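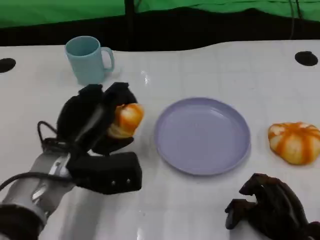
Review: Clovell Spring Reverb Pedal

Last updated May 14, 2025

I have played rhythm guitar in a surf band for most of my adult life, and in that time I have owned exactly one real spring tank, which weighed as much as a small dog and hummed like a large one. So when Samer Moussa, our drummer, told me Clovell was putting an actual spring in a pedal for $200, I bought one in March, mostly to prove him wrong.

He's half wrong. The drip is there. Palm-mute the low E with the dwell past noon and you get that wet, plonky splash that makes people in landlocked states think about the ocean. Kick the pedal and it goes off like a dropped tray of silverware, as the good Lord and 1963 intended. The mix knob is sensible until the last quarter turn, when the guitar leaves the building and sends a postcard.

The tone knob does nothing I can hear. I asked Rhea Dumlao, who plays lead and claims to have ears, and she turned it back and forth for a whole verse before announcing that it was "very smooth." It is very smooth. It may not be connected to anything.
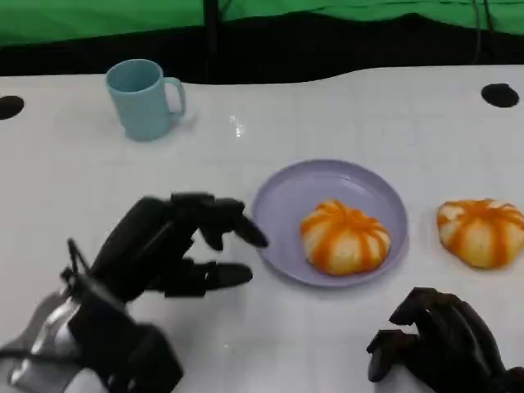 Then there's the noise. At home it's quiet enough. At the Farah, where the stage shares a circuit with the ice machine, it picked up a buzz that sat right under the slow numbers and stayed for the encore. Moving it to the far end of the board helped. So did playing louder, our usual fix. It also wants its own power supply and sulks on a daisy chain, a fact printed on page 23 of the manual in type sized for ants.

Against the Urkero, which costs $69 and fakes its springs with a chip, the Clovell wins on splash and loses on everything practical. If you play two surf songs a set, get the Urkero and spend the difference on strings. If all your songs are surf songs, you've already made worse decisions than this one.

Mine's staying on the board. The tone knob is at five.

Recent reviews
Hustix 507 Tremolo: Seasick in a Good Way
Flatwound Strings, Six Months Without Changing Them
Urkero Mini Reverb
Three Gig Bags and a Broken Zipper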